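How I Get Texta, Sauce and Mystery Gunk Off a White Tabletop

I've had white tables for years now, first at home and then in the shared workroom at Groklow, and I have stuffed up the cleaning of them in every way you can imagine. I've gone at them with steel wool (don't). I've used nail polish remover on one that really didn't like it (also don't). So when Lanying Lei asked me to write up what I do these days, I said yes before she could ask anyone more sensible.

It's all pretty cheap stuff and you've probably got most of it under the sink already. Set aside a morning if the table's been let go, or a quick ten minutes if you keep on top of it.
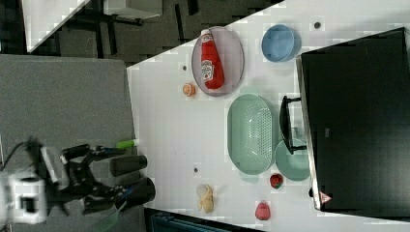 Before you start, work out what your surface is made of. Melamine and laminate will put up with a fair bit. Painted timber won't, and anything with a high gloss finish will show every swirl you put in it. If you've still got the care leaflet, have a squiz at it. If you haven't, pick a spot on the underside near a leg and try everything there first. I leave my test spot overnight and look at it in daylight, usually by the window with a cuppa.

What you'll need

Two microfibre cloths, one for wet and one for dry
A spray bottle
Dishwashing liquid, the plain kind
White vinegar
Bicarb soda
Methylated spirits
A plastic scraper (an old library card does the job)
An old towel for the floor

Step 1: Clear it and dry wipe it

Take everything off. Yes, everything, even the heavy thing you always clean around! Then go over the whole top with a dry cloth to pick up crumbs and grit. Grit under a wet cloth is how I put the long scratch in my first table, a Mirner I'd bought second-hand and was ridiculously proud of.

Step 2: The basic wash

Put 600 mL of warm water in the spray bottle with a small squirt of dishwashing liquid. Small! Too much and you'll be chasing streaks until lunch. Spray, leave it for a minute, then wipe from the far edge towards yourself in overlapping strokes. Rinse the cloth often. Half the time this is all the table wanted, and I've skipped straight to the strong stuff and felt silly about it.

Step 3: Tomato sauce, curry and other orange trouble

Fresh sauce is nothing, just wipe it up. Old sauce leaves that faint pinky-orange shadow, and turmeric is worse again. Mix bicarb with enough water to get something like toothpaste, dab it over the mark, and walk away for 8 minutes. Wipe it off with a damp cloth and no elbow grease at all, as bicarb is a mild abrasive and you can dull the shine if you get stuck into it. Then do it again if the shadow's still there. My record is four rounds, after a laksa.

If there's a bit of shadow left after that and the table lives near a sunny window, leave the curtains open for a few days. Turmeric fades in the light, so you might find the sun finishes it off for you.

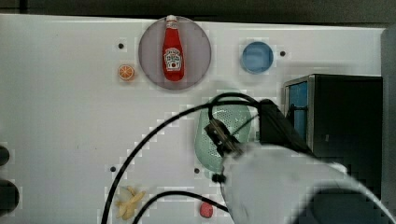 Step 4: Texta, biro and whiteboard marker

Metho on a corner of the cloth, window open, nothing with a flame going nearby. Dab from the outside of the mark in towards the middle so you don't spread it. Turn the cloth to a clean bit each time or you'll just be painting with it. Guangming Zheng swears by drawing over permanent marker with whiteboard marker and wiping both off together, and I was very sceptical, but it does work on my Yao desk (not so well on the painted one, where I got a lovely grey smear).

Rinse with plain water afterwards. Please don't mix metho with bleach, or vinegar with bleach for that matter. One product at a time, rinse in between.

Step 5: Sticky stuff

For tape residue and old label glue, lay a cloth soaked in warm vinegar over the spot, wait until the glue goes soft and cloudy, then push at it with the plastic scraper held nearly flat. Thick residue may want a second soak.

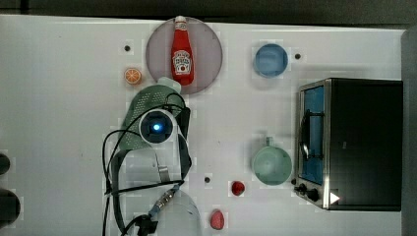

Plate, sauce bottle and orange slice on the white tabletop.

Step 6: Rinse and buff

Wipe everything down with plain water, then dry it straight away with the second cloth. Pay attention to the edges and any joins, where water can sneak in and swell the board. Mine has a puffy corner from a July when I left a wet cloth sitting there over a long weekend.

If you want to polish out fine scratches, there are pastes for that. I've had decent results with Rikutard on a laminate top, but try it on your test spot first and use far less than you think.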